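Gikbridge notes

Home | Notes | Parts | Archive | About

Wrist view, second attempt

The teleop rig has been running on and off since October, and I have changed enough of it that the earlier post is no longer a useful guide. These are the current settings and what I think of them.

The task is still the cupboard task in the simulated Plarden room: approach the door, grip the handle, pull it open, let go, back away. I drive the arm with a six-axis puck in the left hand and a foot pedal for the gripper. The pedal replaced a keyboard key, which I kept hitting while reaching for the reset.

Each demonstration is logged at 10 Hz. I tried 22 and got larger files full of nearly identical poses, and the policy trained on them learned mostly to hold still. At 10 the pauses are shorter in steps and do less damage. I also trim the start of every episode to the first commanded motion. The trimming script is crude: it compares joint positions against a threshold and cuts.

Rotation is the weak point. Translating the hand with the puck is easy after an hour or so. Rolling the wrist while holding a position is a different matter, and I still overshoot. I scaled rotation down by a factor of 2 and added a dead zone, and both helped. The Muñoz filter I wrote up last time did not. It smoothed the trace nicely and added enough lag that I was correcting errors I had already corrected.

Then there is the view I steer by. I had been using a fixed room camera, with the wrist view as a small inset. For the last batch I swapped them, so that what I see is close to what the policy gets. It is slower to drive this way. When the hand tips up, the wrist camera tips with it, and the only references left are large flat surfaces and whatever hangs on the wall.
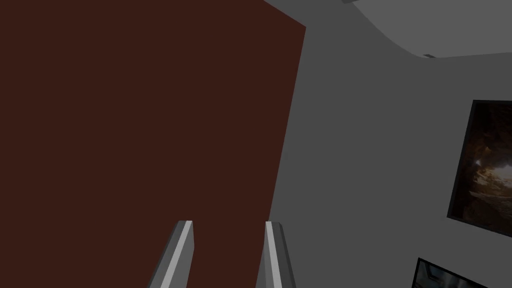 Depth is hard to judge against a plain color. With no texture between the fingers, I cannot tell a near surface from a far one until I move sideways and watch the edges shift. I now make that small sideways move on purpose before every approach. It goes into the log with everything else, and the policy has started to copy it, which I am inclined to leave alone.

Of the last batch I kept 11 episodes. The rejects were mostly slow approaches where I lost the handle and went looking for it. I may put some of those back in, labeled as recoveries, once the Latier loader accepts per-step tags. At present it takes one label per episode and ignores the rest.

Next job is the reset. It restores the arm pose but leaves the door wherever I left it, so I have been closing it by hand with the puck between takes.

Recent notes
Foot pedal wiring, corrected
Muñoz filter, first results
Why the Plarden room loads slowly
Converting old logs for Latier

Contact | Copyright Gikbridge notes | Back to top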